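Review: Cletora Cell Rules Kit for Bin Picking

Price paid: $979
Version reviewed: second printing, with wall cards
Posted March 15, 2020

Cletora sells a boxed set of working rules for small robot cells. You get a spiral-bound handbook, a pad of check sheets, a set of laminated wall cards and a roll of floor and bench labels. There is no software. The kit is aimed at shops and labs that run one or two arms on picking work and have never written down how the work is supposed to be done.

I run the test cells at our shop in Zirnville. We had rules before this, but they lived in three places and did not agree with each other. I bought the kit in the winter and have used it on our bin-picking work long enough to say what is good in it and what is not.

What the kit is and is not

The handbook says on its first page that it does not replace a risk assessment, and that is correct. If you have not done one for your cell, buy nothing and do that first. The kit also does not tell you which published standards apply to you. It assumes you have the arm maker's manual and your own assessment on the shelf, and it fills in the daily practice between them: who may go in, what gets checked, what gets written down, what happens after a stop.

It is written for the person at the cell. Sentences are short and most rules fit on one line. The older Ljungberg binder we used for years covered more ground but took so long to read that new people skipped it.

The check sheets

The daily sheet is one side of one page and takes 5 minutes to fill in once you know it. It starts at the base of the arm and works out to the tool, then moves to the bins and the floor. I like that order. You walk the same path each morning and you notice when something has moved.

Each line has a box for pass, a box for fail and a space for initials. A fail on any line in the first block means the cell stays off. A fail in the second block means it can run at reduced speed until the end of the shift. Some people will find that too loose. We crossed out the reduced speed option on two of the lines, and the handbook says you may make a sheet stricter but never more lenient.

The weekly sheet is weaker. It repeats most of the daily one and adds torque checks without saying where to find the values. A blank column for your own numbers would fix it.

Cables and hoses

This is the best chapter. The rule is that every line running to the tool must be looked at along its full length, with the arm parked in the pose where the loop at the wrist is tightest. The inspector looks for rubbing, kinks, loose ties and tape that has started to lift. Tape is allowed as a temporary tie only, and it has to go on the sheet with a date for replacement.

On our KUKA the yellow cable and the black bundle go over the wrist joint together and double back in a tight loop, with the thinner hoses dropping to the gripper from there. Before the kit, our own rule just said "check cables." People did, but each of them checked a different part.

Bins, clamps and the work surface

The handbook wants every bin fixed so it cannot shift when the gripper touches a wall. Clamps are accepted for test work as long as they are on the check sheet and their handles and rods stay out of the arm's path. For production it asks for bolted fixtures. That split is sensible, and it is where the Movholm guide we also tried was too strict. Movholm wanted bolts everywhere, which is hard to live with when the layout changes every couple of weeks.

Worn paint and scuffed metal are treated as normal unless there is a burr or a raised edge. There is a useful note on shiny bin floors. Reflections can confuse a vision system, so the kit asks you to run the same test set under the same lighting each time and to write down any change of lamp or bin.

Test objects

The kit asks for a mixed set: something soft, something with bristles or an uneven surface, something round, something thin. It gives no shopping list, and household goods are fine. Each object gets an entry in a log and is pulled when it is damaged enough to pick differently. Ours has a plush toy and a hairbrush with a blue handle in it, along with harder pieces.

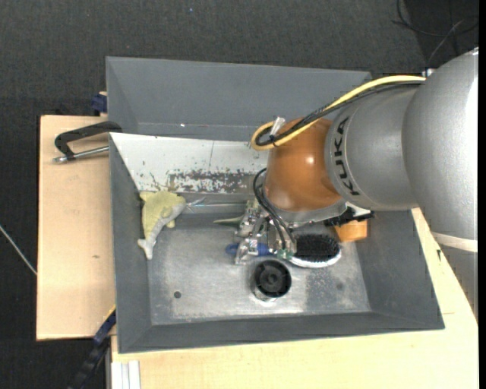 Going into the cell

The entry rules are strict and I have no complaint about them. No reaching into a bin while the arm is enabled, even if it looks parked. The person going in carries the key or puts their own lock on. The restart is done by that same person, from outside, after a look around the full reach of the arm.

The wall card for this is clear enough to read from across the room. The red printing has held up well so far. The card for gripper faults is less good, with type that is too small and a flow chart that sends you back to the start if the object is still held. We rewrote it by hand: support the object, release, remove, log it.

Labels

The floor labels are made for sealed concrete. They do not stick to carpet at all, and one of our cells is on carpet. The bench labels are fine on wood and metal. Cletora told me a stitched marker strip for soft floors is planned for April, sold separately.

Paper and refills

The pad holds 900 sheets, enough for 2 cells for more than a year of daily checks. Refills have to come from Cletora if you want the same layout. The handbook allows photocopying for use on one site, though, so I would not pay for a refill until the originals are gone.

Verdict

The price is high for paper and stickers. We would have spent more than that in hours writing the same material, and our version would have had gaps in the cable section. If your cell already has a good daily sheet and people fill it in, the kit will add little. If your rules are spread over old emails and a binder, I would buy it, throw out the gripper fault card and write your own torque values on the weekly sheet before you hand it to anyone.

Rating: 4 out of 5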